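Perngate Quiet Days: Frequently Asked Questions

What is a quiet day?
A day of guided reflection on a single theme. In August the theme is gratitude in ordinary work. Ebuka Ogbonna leads all sessions.

Where is it held?
At the Jibrin Rooms, Dukelholm. Bus 17 stops at the gate.

Do I need to belong to a church?
No. Readings are taken from the Psalms and are printed in the booklet. 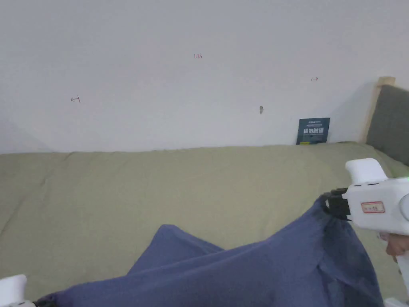

Dark blue cloth, held by one corner.

How long are the sessions?
Each lasts 60 minutes. The first includes a talk; the others are silent apart from one reading.

What does it cost?
Nothing. Donations go to the heating fund, which stands at £818.

Can I bring a journal?
Yes. Phones are switched off at the door. The Modo prayer app is not used during the day, though its reading plan follows the same order as the booklet.

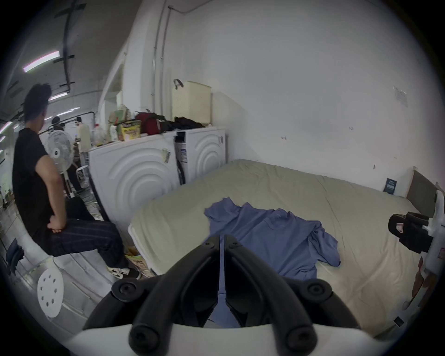 Blue T-shirt on a khaki-green fitted sheet.

How do I book?
Use the form on the contact page. There are 80 places. Unclaimed places are released at 9 am on the Saturday.

May I leave early?
Yes, between sessions. Please return the booklet to the table by the door.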